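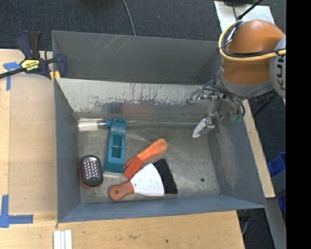 Are lifetime tool warranties worth paying for?
Hand tools and shop gear > General

Flernach
Posts: 1,813
Trying to settle something before I replace a bunch of stuff in January. My brother-in-law only buys tools with a lifetime warranty and says anything else is throwing money away. I priced out a basic set of wrenches, sockets and screwdrivers both ways and the "lifetime" version came to a little over double. That's a lot of extra money for a promise. Has anyone here gotten real value out of one of these, or is it just a sticker?

mangubat_garage
Posts: 28
I have. Ratchet stripped on me, walked into the store, walked out with a new one in five minutes. No receipt, no questions. Been buying that line ever since.

Flernach
Posts: 1,813
How old was the ratchet?

mangubat_garage
Posts: 28
Two years, maybe three.

Skellero
Posts: 1,000
So it broke in two or three years and the lesson you took was to buy more of them. I'm not trying to be rude but that's the whole trick. A ratchet at that price should not strip in three years of weekend use. My cheap one from a pawn shop is older than my kids and I have never had to find out what its warranty says.

Also read the wording. "Lifetime" on mine turned out to mean the lifetime of the product, with "normal wear" left out. Tell me what a screwdriver dies of besides normal wear.

mangubat_garage
Posts: 28
It was a seized suspension bolt and I had a pipe on the handle. Yours would have stripped too. And they still swapped it.

Skellero
Posts: 1,000
Then they ate the cost of you abusing it, and everybody else who bought one paid for that up front. Fine if you're the guy with the pipe. I'm not.

josside
Used to work the returns counter at a hardware chain, so take this for what it's worth. Hand tools with no moving parts, we'd swap almost anything. Ratchets usually got a rebuild kit. If you complained you got a whole ratchet, and it was often a refurb. Tape measures were up to whoever was on shift. Anything with a battery or a cord was a different form and a phone number, and most people gave up once they saw the form.

The number of people who came in was tiny compared to what we sold. Folks lose tools way before they break them. I'd guess the 10mm socket alone pays for the program.

Flernach
Posts: 1,813
That's kind of what I suspected. Going through my own drawer, the stuff I actually need to replace is missing, lent out or rusted. Rust isn't covered on any of the ones I looked at.

Chun-hung Ho
Rust is covered on some of the older ones if the chrome peeled first. You have to argue it. I did this once with a combination wrench and won, and it took three emails and a photo of the peeling under a lamp. For a wrench I could have replaced for lunch money. Would not do it again.

My bigger complaint is that the warranty only lasts as long as the company feels like it. I have a drawer of tools from a brand that got sold, and the new owner will honor it "with a comparable item," and the comparable item is junk. Same name on the handle, nowhere near the same steel. You paid for one thing and your lifetime replacement is another.

Skellero
Posts: 1,000
This. Nobody prices that in.

mangubat_garage
Posts: 28
You guys are acting like it's a scam. I turn wrenches on weekends for side money and if something breaks at noon I need another one by one o'clock. I can drive ten minutes and have it. That's worth the extra to me even if I never get all of it back on paper.

josside
That's fair, and it's a good reason. But what you're paying for there is a store close by with stock on the shelf. If the same tool had to be mailed in, you'd be without it for weeks. Mail-in ones I would ignore completely when comparing prices. Check who pays shipping too. On a breaker bar it can cost more than the bar.

Flernach
Posts: 1,813
Nearest store for me is roughly an hour each way, so I'd burn more in gas than the tool costs. I think I'm going to buy the good ratchet and go cheap on everything else. Brother-in-law will be unbearable about it.

Skellero
Posts: 1,000
Buy the ratchet used.

Chun-hung Ho
Used is okay but check the teeth and put some load on it before you hand over any money. Half the ones I see at flea markets skip.

mangubat_garage
Posts: 28
And when it skips, guess who has a warranty.

Skellero
Posts: 1,000
Original purchaser only. Read your card.

mangubat_garage
Posts: 28
They've never asked me for a card.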